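Cell 6 notebook, Wenetthorpe bench, March

Gripper cable and finger check, cont. from last page. Arm parked low over the table, blue light on at the joint cap.

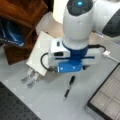

Message from Drelham came in while I was at it: don't re-zero the hand until the cable is sorted, otherwise you'll be doing it twice. Last time they skipped that step at their end the zero drifted over a single shift and they blamed the fingers for it.

Fair enough. So cable first.

Right hand cable goes from the wrist flange over the gripper and down to the white connector on the table. Don't like the connector lying there. Every time wrist goes past 11 on the jog list it drags a bit. Want it clipped to something. Loop on the other side, between the finger and the hand body, leave alone, has plenty of slack for full open and full close.

Fault again at 10.40, code 3302, hand comms lost. Same as before. Wiggled connector with arm stopped, came back. Wiggled again, dropped out. Pretty sure its the connector and not the hand but swap before deciding. Spare is in the Muten box, top drawer, bag with no label (label it!!)

Fingertips: both metal tips off, wiped, back on. Upper one had a burr on the inside edge, took it off with the fine stone. Close on feeler, gap even now. Screws on the blue plate snugged by hand only, torque driver is still out for calibration. REDO when it's back.

Pen is what I'm using as the test pick. 10 picks at slow speed, dropped one, number 6, tips closed too near the end of the barrel. Probably my taught point, not the grip. Reteach a touch further along and run again after the connector swap.

Keep the approach height where it is. Rojanasak notes say come in lower but thats for their flat fingers, ours would touch the table.

To do
- swap connector, then re-zero, in that order
- clip for the cable, something that doesnt pinch
- another 10 picks, write down the drops
- ask Drelham what they set the close force to, ours feels high
- back up the program BEFORE touching the payload setting

Left arm stopped, speed override at 10. Whoever is on next please dont put it back up till the 3302 is cleared.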